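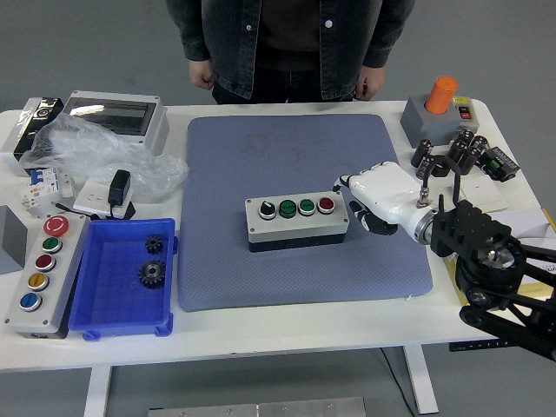
Hi everybody,

Replying to Vasanthi's message from this morning:

> Are we still doing the Advent readings by household, or one reader per evening? Also, does anyone have the booklet we used at Trekness? My copy is missing page 18, the one with the O Antiphons.
> Vasanthi Marikar

By household, please! I loved it last year when the Siqueiras split the Isaiah passage between them (even the little one got "Comfort ye," and she was so proud). Anselmo, I have you down for the first evening again, so shout if that doesn't suit.

I do have the Trekness booklet, and I can scan the missing page tonight. Our hymn for the candle lighting is number 343, but only 3 verses, because Rattana is playing it slowly and we want the kids home by bedtime.

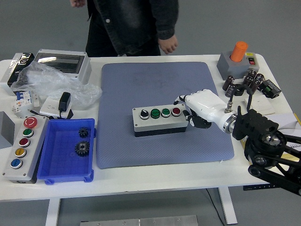 Silence after the second reading is the part I care about most. We rushed it last year. I'd like a full minute, and I mean everyone keeping still, me included, and I'm a terrible fidget. Think of that white finger pointed at the red button: be that patient, hands quiet, and let the psalm sink in before anybody reaches for the next page.

Maricruz is bringing the wreath and needs somebody to pick up candles, three purple and one rose. Could one of you reply to the list if you can get them?

Peace to you all,
Begoña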